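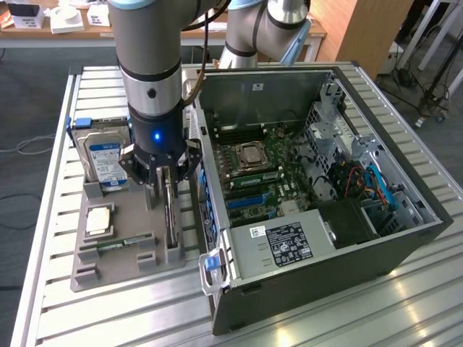

by Iolanda Pacheco, 29/07/2026

Skuston sells the Paju kit as a starting point for robotic desktop PC service. In the box are a parallel gripper, a wrist camera, a gray plastic parts tray, the tray's CAD files and a license for the Cedeck sequencing software. You supply the arm, the table and the computers. I bought mine in January through Cliltel and have used it long enough to have opinions on most of it.

My use is narrow. I want to take known desktop towers, lay them on their side, and move processors, memory and drives between the case and a tray. The cover comes off by hand. Cables are also done by hand, and I have no plans to change either of those.

Mounting was uneventful. The gripper flange matched my arm's bolt circle with the supplied adapter, and the camera bracket uses the same screws. The wrist cable is too short if you route it with a proper service loop. I bought an extension, and Skuston should include one. The adapter also adds length below the wrist, so check your vertical clearance before you order. A tower lying flat takes up less height than one standing, but the arm still has to lift a hard drive clear of the tray posts on the way over.

Calibration asks for nine poses and a printed target. The routine reports a single residual number and says pass or fail. I would like the residual for each pose, because one bad pose can pull the whole solution off and you have no way of telling which one to redo. Anderson Honorato, who runs the same kit on a different arm, exports the raw poses and fits them himself. I did that twice and then went back to repeating the whole routine when it fails.

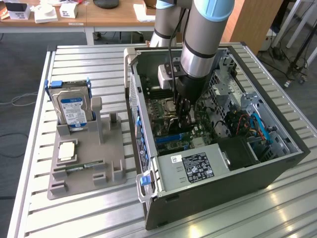
Filed under: Fixtures and workholding

The tray is the best part of the kit. The hard drive stands upright in a slot at the back, the processor sits in a square pocket in front of it, and a memory module lies lengthwise in a channel nearer the front edge. The posts are tall enough to guide a part that comes in slightly off. Standing the drive up means the fingers can come straight down on it, and the footprint stays small enough to leave table space for the tower.

Two complaints. The processor pocket is sized tightly, and a chip released with any tilt will rest on a corner post instead of dropping in. I opened the pocket up in CAD and reprinted it, which fixed the problem at the cost of a little position repeatability. The second complaint is that the tray has no positive location on the table. It will hold its place until something bumps it, and then every taught point on it is wrong by the same amount. I clamp mine against a stop on the slatted aluminum. Skuston's drawing shows no holes for this.

The computer needs a stop as well. The manual says to "place the chassis square to the robot" and leaves it there. A tower on its side does not sit square to anything unless you give it an edge to sit against. Mine goes against a bar bolted into the table, and the software then takes its final correction from the camera.

Cedeck itself is adequate. A sequence is a list of taught points with an approach height, a grip width and a force limit, and one project holds up to 200 points. I have not come close to the limit. Build 1912 fixed the bug where the approach height was silently reset when you copied a point between projects. If you are on anything older, update before you teach anything. The editor has no undo, so save under a new name often.

Grip force is where the kit is weakest. The low end of the range is too coarse for memory modules. One step is not quite enough to hold the module against the friction of the socket, and the next step up flexes it visibly. Mirela Evangelista suggested thin silicone pads on the fingers, and with those the lower step holds. The pads wear, and I replace them on a schedule.

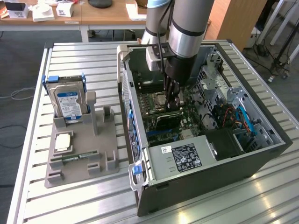

Can the Paju kit release a processor socket lever without a second tool?

It depends on the socket. The fingers can get under a plain side lever if the nearby heatsink leaves room, but the lever has to be unhooked sideways before it is lifted, so you need to teach the move as four separate points. For anything stiffer, release it by hand and let the arm do the pick.

That answer came out of a long exchange with Chunhua Fang in Skuston support, who was clear about what the gripper was designed for. The product page is less clear, and someone reading only that could expect lever work to be standard.
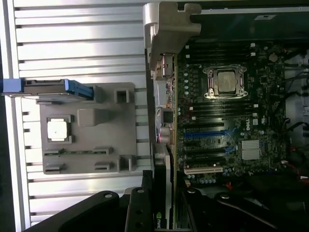 Camera placement decides how much of this can be automated, and I think Skuston got it mostly right. The lens is close enough to the fingers that a correction made at approach height is still good at contact. The drawback is that the fingers block the near side of the view. With the wrist over the left part of the case, they fill the bottom of the picture, and the narrower one comes up right alongside the graphics card, so I can't use the near end of the card as a reference. The processor socket is well clear of them, with its silver retention frame against a dark board, and I now use that frame as the locating feature for everything on the motherboard. Lighting matters more than the manual admits. The table slats are bright, and an exposure that suits them leaves the cable side of the chassis mostly in shadow. I set exposure on the board and ignore the table.

Cliltel handled the order without trouble. The spare finger set was back-ordered and arrived separately. I have since ordered a second tray, and Cauã Pimentel is modifying the CAD to add locating holes at two corners. I'll post the file when it has been printed and checked against the clamp bar.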